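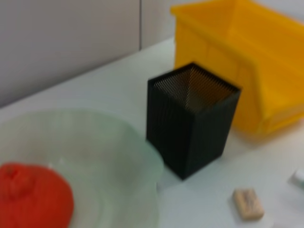

Budgeting for your first bench robot is mostly a matter of working out what you'll forget to buy. I've done this twice now, once badly and once pretty well, and the robot arm itself was the easy part both times. It has a price, somebody sends you a quote, you wince and sign it. The stuff that got me was all the small gear that goes on and around the bench. Take a black mesh pen holder, a big yellow plastic bin, a pale green see-through plate and an eraser. That's a tabletop sorting job right there, and each one asks something different of your gripper, your camera and your wallet. So let's plan the spend in an order that worked for me.

Step 1: Write down the objects before you look at any arms

Grab a sheet of paper and list every single thing you want the robot to handle. Then beside each one write how big it is, what it weighs (kitchen scales are fine) and what's annoying about it. Mesh is annoying because depth cameras can see partway through it. Anything see-through is worse. A little eraser lying flat means your fingertips need to get right down near the table, and a soft squishy thing wants a gentle grip. Big bins generally stay put and have things dropped in them, so you may not need to lift one at all – but you do need enough reach to get over the rim.

I skipped this the first time and bought for the heaviest thing I could imagine. Lovely strong arm, hopeless with anything small.

Step 2: Get quotes that cover the same things

I asked for prices from Wedberg and Sinar. Wedberg came back at $1,252 and Sinar at $1,574, so I very nearly went with Wedberg on the spot. Luckily I read both quotes again over breakfast. Sinar's had the gripper, the power supply and the wrist camera mount in it. Wedberg's was the arm and nothing else! By the time I'd added the missing bits, Wedberg was the dearer of the two.

Make yourself a little table with a row for each of these and don't compare totals until every row is filled in for every supplier:

Arm
Gripper and spare fingertips
Camera, camera mount and cable
Power supply (with the right plug for where you live)
Controller or computer, if it needs its own
Software licence, and whether it's yearly
Freight and any import charges
Warranty, and who pays to send it back

That last one catches people. Ask it in writing.

Step 3: Sort out the bench

You want a table that doesn't wobble, full stop. I went with a plain white matte top and I'd do it again, as glossy ones throw the lights straight back at the camera. The catch is that pale things are harder to pick out on a pale surface, so if most of your objects are white or cream, have a look at a mid grey or a darker colour instead. Clamp the arm down properly too. Clamps are cheap and a dented floor isn't.

Step 4: Spend something on light

My trial pictures came out blurry whenever the arm was swinging about, and I was all set to order a fancier camera. Shamim Satti, who I share the workshop with, told me to buy a decent lamp first. More light lets you run a shorter exposure, and a shorter exposure means less smear. Slowing the arm down helps as well and costs you nothing. Try both before you go camera shopping.

Step 5: Put aside $200 for bits

I call mine the Zaidi fund, after the hardware shop down the road where it all goes. Cable ties, tape, rubber matting, fingertip covers, a second set of test objects. Do get the second set, by the way. Things get dropped and squashed, and it's a pain when you can't find the same pen holder again halfway through a job.

Step 6: Plan the timing

Arms tend to turn up late and bins turn up the next day, so order the arm first and set the bench up while you wait. I ordered in February and used the gap to lay everything out with masking tape and move the objects around by hand. It felt a bit silly – but I found out the far corner of my bin was past the arm's reach, and shifting it on tape took a minute.

If you can borrow or hire before you buy, do. Sotgate let me have a demo arm for 2 days, and by Thursday afternoon I knew the gripper opened too narrow for half my list. Take your own objects along when you go, because the demo blocks they hand you are always easy to pick up.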